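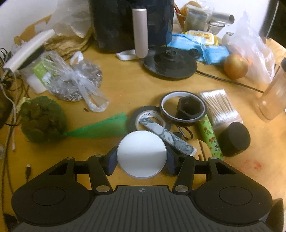

I want a volume knob on my speaker. A real one, that turns, with a stop at the bottom so my hand knows where quiet is. I've been saying this to anyone who'll stand still long enough and I've decided to write it down instead, partly so my friends can have a rest. It started with the light on my Zellico, a decent little bookshelf pair I bought two winters back that sounds lovely and has a blue ring on the front bright enough to read by. I don't need a blue ring. You fix that sort of thing with a roll of black tape like the one lying on the light wooden table up there, the kind with the white core, and a pair of scissors, and then you have a nice speaker with a scab on it. But the light was only the beginning, as you can't put tape over the way the thing changes volume.

There are two touch spots on top, a plus and a minus. They're flush with the case and they're the same color as the case, so in the evening you find them by stroking the top of the speaker like a cat. Touch plus and it goes up one step. Or it goes up one step a moment later, after you've already touched it again, and now it's gone up two. If you hold your finger down it does nothing for a bit and then leaps. And every single touch makes a beep! The beep is the same loudness no matter what, so at midnight, when you want the music softer because people are asleep, you get a row of beeps louder than the music you were trying to turn down.

I don't believe anybody at the company sat down and chose that. I think it fell out of a pile of other choices, most of them about money and some about how it would look in a store with nothing plugged in. A smooth top looks expensive. A knob has to stick out of something, and it needs a hole, and dust gets in the hole, and there's a shaft that has to be held straight. I get it. I've had old amps where the knob went scratchy and one channel dropped out until you gave it a wiggle. My brother and I had one of those growing up and the wiggle was a family skill. I would still take that amp over the cat-stroking, any day of the week.

Think about what you do with volume. You're not setting it, like an alarm clock. You nudge it all day long. The phone rings, you want it down right now. Somebody starts frying onions and you want it up. The quiet song ends and the loud song starts and your arm goes out before you've even decided anything. It's closer to steering than it is to typing, and I can't think of one person who'd like to steer a car with a plus and a minus.

Amado Macaraeg and I have argued about this for years (he fixes stage gear out of a shop near Msimang and has opinions about everything with a plug on it). His position is that I should just use my phone, like a normal person. The phone has volume. The phone is in my pocket. Fine, except the phone has one volume and the speaker has another volume, and they don't agree. On some speakers they're tied together and on some they aren't, and on mine it depends on what app is playing, as far as I can tell. So the phone's at the top and it's still quiet, and you go over and pet the cat, and then a text comes in at full blast and the whole apartment jumps. I've had that happen with company over. The text was from my dentist.

And then there's the app. Of course there's an app! It wanted an account before it would let me near the tone controls, and it wanted to know where I was, and the update it needed was 337 megabytes. For a speaker! Once I got in there was a picture of a knob. I'm not kidding, a nice drawing of a round metal knob with a little shadow under it, and you were supposed to put your finger on the glass and move it in a circle. My finger kept sliding off the circle and the volume would stop wherever I'd left it. Somebody drew that. Somebody cared enough about knobs to draw the shadow. 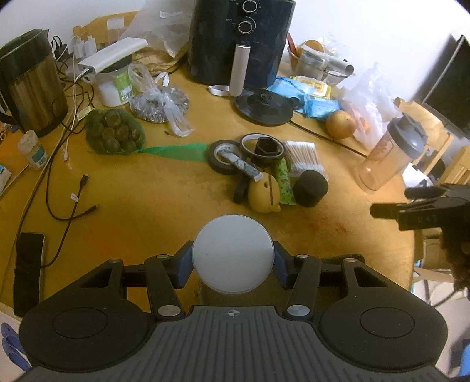
A yellow-brown wooden table, with the small stuff gathered near the middle.

Now, I'm not saying every touch control is bad. I have a lamp you tap and it's great, because a lamp has maybe 3 things it can be and you can see from across the room which one it is. Headphones are a harder case. I tried a pair in the spring with a swipe pad on the right ear, up for louder, down for softer, forward for the next song. I have long hair. I skipped a lot of songs. Putting on a hat was a whole adventure, and when it got cold and I wore gloves, the pad didn't believe I was there at all. Lorna Cabrera, who I walk with most mornings, has an old wired pair with a tiny thumb wheel halfway down the cord. She does it inside her pocket, through a mitten, without breaking off what she's saying. I've never once seen her look at it.

That's the bit I'd like the people who design this stuff to sit with. You shouldn't have to look. A good control tells you things while you're using it: where it is now, how far it's got left to go, whether you moved it or only brushed it. With the old receivers you could walk into a room, put your hand on the big knob and know, before you hit the power, whether you were about to scare yourself. The little line on it pointed at nine o'clock and you were safe. With mine I find out after. It remembers the last volume, except when it's been unplugged, and then it goes to some idea of its own.

There's a money argument and I should be fair to it. Senyo Arthur used to buy parts for a firm in Ciltport that put together radios and intercoms, and he told me a decent rotary part with a metal shaft and a cap that doesn't wobble costs a good deal more than a patch of copper on a board they're already making. Also somebody has to put it on. Also it's one of the first things to come back under warranty. I believe all that. But I also know I'd pay for it, and I've paid for plenty of things on this speaker I never asked for, such as the blue ring, and a voice that says "connected" in a tone I can only call smug. Take the voice out and give me the knob! Leave off the voice and the ring and the beep and the drawing of a knob, and I bet you'd have a fair bit left over.

(Roman Sowa, who reads these before I post them, says I'm wrong about the beep and that people who don't see well need it. He's right that they need something. He also agreed, after a bit of pushing, that a knob you can feel is better for them than a flat top with a beep on it. So I'm leaving the paragraph in.)
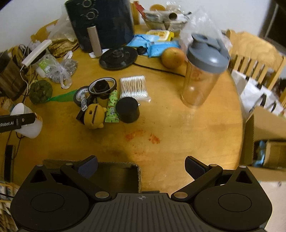

The other thing people bring up is multi-room sound, and how a knob can't work when six different things are allowed to change the volume. If I turn it down from the couch, the knob on the speaker is now pointing at the wrong number. True, if it's the old kind with a stop at each end. There's the other kind, the endless kind that just goes round and round and sends clicks, and I'd settle for that if they made it heavy and gave it a ring of dim marks to show where you are. Dim, please. I've used one of those on a friend's desk and it was a joy – a fat aluminum thing you could spin with one finger. It didn't have the stop at the bottom, and I missed the stop, but I didn't miss it enough to go home happy to my plus and minus.

I wrote to Zellico, by the way. I was polite. I said I liked the sound very much, and I do, the voices come out clear and the low end doesn't get fat when you put them near a wall. I asked if there was any way to turn off the beep. A person wrote back within 5 days and said they'd pass it on, and then in November there was an update, and I got quite excited, and it had added a second color to the ring. It's purple. It comes through the tape a little.

So I went the long way around. I bought a small box with a knob on it, the kind made for people with desk monitors, and put it between the player and the speakers. Wires in, wires out, one knob, no lights at all. I found mine secondhand in Paltville, in a shop that mostly does guitars, and the man let me turn it for a while before I paid. I leave the speakers set at one level and never touch the tops of them. The tape's still on. My hand goes out when the loud song starts, and the loud song gets softer while I'm turning, as fast or as slow as I like.

It does mean I've given up on wireless for that room, and there's a cord along the baseboard that I haven't tidied yet. If anybody knows of a wireless pair with a proper knob on the front, at a price that isn't silly, tell me in the comments. I don't mind if it's ugly. Please don't suggest a remote, as I've lost two of those already.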